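3.2 Collection of demonstrations

Demonstrations were gathered with a hand-held gripper tool carrying its own camera, so that each example records the work from the position of the fingers. Su-bin Min and Esperanza Ibarra shared the recording. The Troleo set holds 2,967 episodes, of which 1,708 were kept for training. 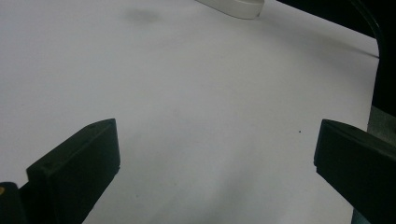 Episodes were divided into an approach phase and a contact phase. Frames in which the fingers stand open with nothing between them were retained, as the policy must also learn when to wait. An earlier release, Wosamar, left such frames out – its 1,525 episodes begin at the moment of contact.

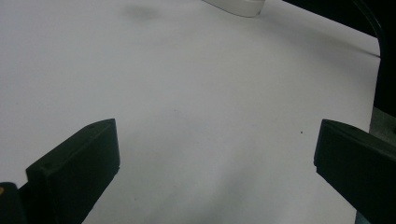 Labels were assigned by two readers working apart, and cases of disagreement were returned to both. No correction was made for uneven light or for small marks on the work surface. Pale objects on a pale ground were given a separate tag. 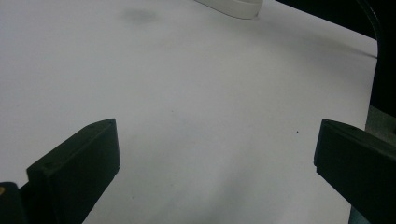 Grenora, May 20, 2022

Figure 2. Views from the gripper camera over the white work surface, fingers open. A white object lies partly outside the view at the top of each.

The tag was added after the March trials, in which the Ban baseline often placed the edge of a pale object too low. Results for tagged and untagged episodes are reported separately in Section 4.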